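The Right to Leave Things Alone

My old computer turned 14 this February, and the Zeman branch of my family has asked me more than once when I plan to get rid of it. I don't plan to. It does email, it does spreadsheets, and it takes long enough to start up that I have usually made coffee and reconsidered what I was going to write, to the benefit of everyone on the receiving end.

What bothers people is that it could be better. There is always something that could be better. We live in an age of the upgrade, and the upgrade has moved well beyond machines. My bank has upgraded my account, so I can no longer find my balance. The grocery store on Breltgate upgraded its layout and put the flour next to the candles. My dentist, whose chairs were perfectly good for lying in and feeling afraid, now has chairs that remember you.

I have nothing against improvement. I'd like some. But an improvement ought to leave me better off, and most of what arrives under that name leaves me about where I was, minus an afternoon and a password. 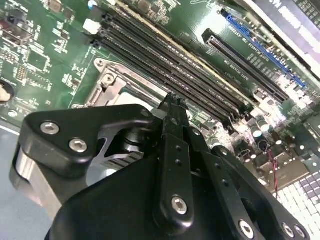

Take the thermostat. For years we had a round one on the wall with a dial. You turned it up in winter and someone else turned it down again, and this was called marriage. Then we were persuaded to buy an Ekoson, which has 8 modes and a manual of 228 pages. One of the modes is called Presence. I have stood in front of it, plainly present, wearing a coat.

The salesman told me it would pay for itself. I've noticed that things which pay for themselves always send me the bill first. Ours came to 500 dollars, and when I asked whether we could have the dial back, he looked at me the way you look at a man who has asked for a horse.

My neighbor Jozefína Brabec has a theory that all this is a tax on the easily embarrassed. She is past embarrassment and has been for decades. She drives a car with windows you crank, and when the Trasus people phone to say her plan is outdated she tells them so is she, and goes back to her soup. Her plan costs less than mine. Her soup is also better, though I can't blame Trasus for that.

The part I resent most is the language. My phone tells me an update is "available," as if I had been asking. It offers me two choices, now and later tonight. There used to be a third choice, and I was very fond of it.

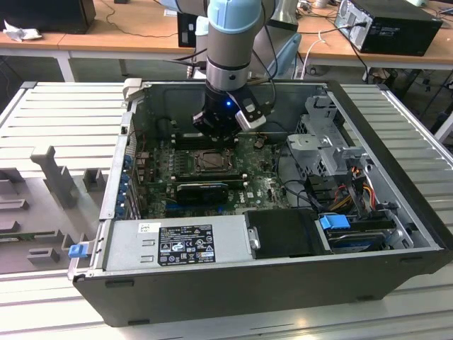

A desktop computer on its side with the panel off.

I should admit that I'm not consistent. I would not go back to the old car, which I loved and which tried to kill me on hills. I like the new streetlights. I have even come around to the library's self-checkout – it never comments on what I'm reading.

So I would settle for a modest courtesy. Before you improve something of mine, ask me what's wrong with it. If I say "nothing," believe me for a year or so and then ask again. I may have changed my mind by then. The flour, meanwhile, can go back next to the sugar any time they like.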